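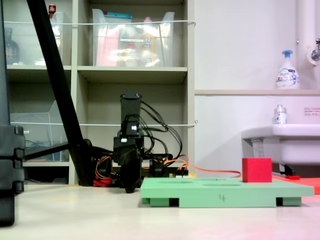

Clear plastic bins. I will defend them to anyone, and this week I've had to.

Keegan Henare wrote in the Trullside newsletter that open shelves with see-through tubs make a room look like a chemist's stockroom. Doors, he says. Put doors on everything, paint them one colour, done. He had the old cubbies at his place boxed in over July and he's very pleased with himself.

Fine. It does look smart. But ask him where the spare batteries are.

I did the doors thing for 2 years. Lovely flat fronts, and behind them a landslide. Three half-used bottles of the same cleaner because each time I thought we'd run out. Cables I bought again. 49 quid on stuff I already owned, and that's only what I could find receipts for. When I finally emptied the lot it took 30 bin bags — most of it duplicates, or things gone hard in the bottle.

A see-through tub nags you. You walk past and you can see the cables have turned into a nest, so you sort them, or you dont, but at least you know. Bottles in one, leads in another. No labels needed, though people love buying labels. Bright do a set of 63 and I have never met a home with 63 kinds of thing in it.

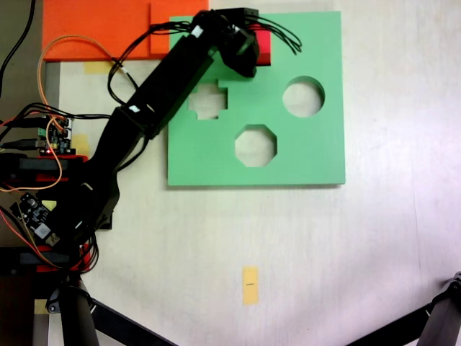
Same goes for tables. Pale top, kept for whatever's being done on it that day. Blocks, boards with shapes cut in them, bits of tape, all fine while the job's on. I don't mind mess with a purpose. What I mind is the stuff that lands on a table and stays — post, keys, the thing from Pevomlow that needs returning. Thats storage pretending to be a table.

And soap where you can reach it. On a ledge, pump top, not in a cupboard. If you have to open a door with mucky hands then you've got a mucky door. Keegan's answer to this was a nicer handle. From Leltovel, naturally.

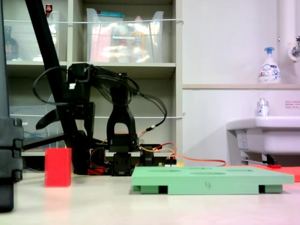
I'll give him dust. Open shelves do get dusty, and a cloth round once a week is a bore. Lids help. Put the tall bottles at the back so you can still see what's in front, and don't stack tubs more than two high or you'll never touch the bottom one again.

Anyway, he's replying next month. I've told him to bring batteries.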